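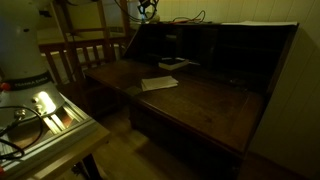 Progress Report to the Landden Fund
Household Handling Project, Trolovside site
Submitted 29 Jul 2018 by Sorcha Sheehan, project lead, Timeck

1. Period covered

This report covers the second half of the grant year. The main event was the open day at Trolovside, which the Fund asked us to hold before the final payment. Most of what follows is about that day. Spending is reported separately on the usual form.

2. Preparation

We had planned to hold the open day in our own workshop. In the spring we moved it to the Carroll house, where the project has had the use of the ground floor. Visitors could then see the arm working with old furniture in rooms of ordinary size. The move took longer than planned. The doorways are narrow and the base had to come in separately from its mount. We lost a week to this and did not make it up.

In the month before the open day we logged 168 practice runs of the desk tasks. These were used to choose which tasks to show. Opening and closing small drawers was dropped from the program. Picking up light items and putting them down elsewhere was kept, along with one task in which a person guides the arm by hand.

3. The open day

We sent out invitations to local schools, two care providers and the residents' association. In all, 61 people came. Each demonstration was limited to a small group and lasted 30 minutes, with time for questions at the end. Two sessions ran over and the last one started late as a result. The visitors in that session were told in advance and all stayed.

The safety talk was given in the hallway before each group went in. There were no injuries and no damage to the house or its contents. The arm was stopped by hand twice, both times by our own staff, and restarted without trouble.
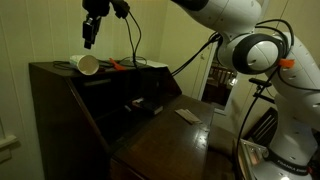
Most of the questions were about what the arm can and can't pick up. Visitors from the care providers asked about dishes, medicine boxes and mail. The school groups wanted to know how fast it could go and whether it could write. We explained that our work so far is limited to light objects within reach of a fixed base. Several people asked why we use a dark, polished desk when a plain table would be easier. The answer is that shiny wood and deep shelves are common in the homes we have in mind, and they are hard on the vision software. A paper cup on its side on the desktop is a fairly simple target for us. A dark box inside the cubby is a much harder one, and we said so.

4. Feedback

Comment cards were handed out at the door. The most frequent comment was that the arm was slower than expected. The second was that the explanations were clear but hard to hear at the back of the room. Three visitors asked to be told about later events and have been added to the mailing list. One of the care providers has asked for a meeting, and we have offered two dates.

5. Problems

Cable routing needs work. The present arrangement takes too long to set up and has to be checked before every session. We also need a better way to keep visitors at a set distance in a small room. Tape on the floor was not enough.

6. Next steps

We will return to the drawer tasks first. A second open day is proposed for November, at the same house, with smaller groups and a longer gap between sessions. We ask the Fund to confirm whether the unspent travel money may be carried over to pay for it.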